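Inicio Actas Almacén Mobiliario Contacto
Tiempo de lectura: 3 min

Acta de la reunión de seguimiento — Mobiliario y orden de puestos, edificio Kozan
14 de septiembre de 2019

Preside: Hüsnü Güler. Asisten representantes de Almacén, Compras y Mantenimiento. Excusa su ausencia Prevención.

1. Acta anterior
Se aprueba con una corrección en el apartado 4: donde decía «bandejas Stivo» debe decir «cajas Stivo».

2. Mesas de trabajo
Mantenimiento presenta la revisión de las mesas de tablero claro con veta de madera. Se acuerda conservar los tableros actuales y aplazar la compra de repuestos hasta diciembre. El orificio pasacables redondo se mantiene junto al borde posterior. La propuesta de abrir un segundo pasacables en cada tablero se rechaza por coste.
Se revisará el apriete de las pequeñas escuadras metálicas que sobresalen bajo el canto. Mantenimiento solicita que no se cuelgue nada de ellas. Sin objeciones.

3. Cajas de plástico
Compras expone las dos ofertas recibidas. La de Trarton corresponde a una caja opaca con tapa abatible. La de Pledari, a una caja rectangular de plástico translúcido ahumado, con paredes ligeramente inclinadas y dos asas grises. Almacén prefiere la segunda — permite comprobar el contenido sin bajarla del estante.
Se aprueba la oferta de Pledari: 303 unidades, importe total de 3.956 euros, transporte incluido. La primera entrega será de 100 unidades. Compras pedirá confirmación escrita del plazo antes de firmar.
Queda pendiente decidir si las cajas Stivo existentes se retiran o pasan al archivo.

4. Disposición sobre el tablero
Se discute dónde apoyar la caja durante la clasificación. Almacén propone la parte izquierda, con el lado del pasacables despejado. Mantenimiento advierte que una caja apoyada solo en parte sobre otra pieza queda inclinada y puede desplazarse al cargarla. Se acuerda:
— caja apoyada por completo en el tablero antes de introducir material;
— piezas planas blancas apiladas aparte al terminar el turno;
— ningún objeto pequeño debajo de las cajas.
Almacén redactará la instrucción en una sola página.

5. Numeración del suelo
Los números negros de contorno sobre la moqueta gris se conservan. El plano de planta se actualizará con la misma numeración; la versión vigente omite 17 puestos. Responsable: Mantenimiento.

6. Ruegos y preguntas
Compras pregunta si las etiquetas irán en el lateral o en el asa. Se decidirá con una caja de la primera entrega. Hüsnü Güler pide que las incidencias se comuniquen por el formulario y no por teléfono.

Se levanta la sesión. Próxima reunión: a convocar por la presidencia una vez recibida la primera entrega.

2 comentarios · Compartido 4 veces 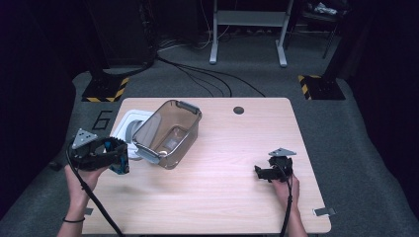 Anexo 1. Caja translúcida ahumada sobre mesa de tablero claro (puntos 2 a 4).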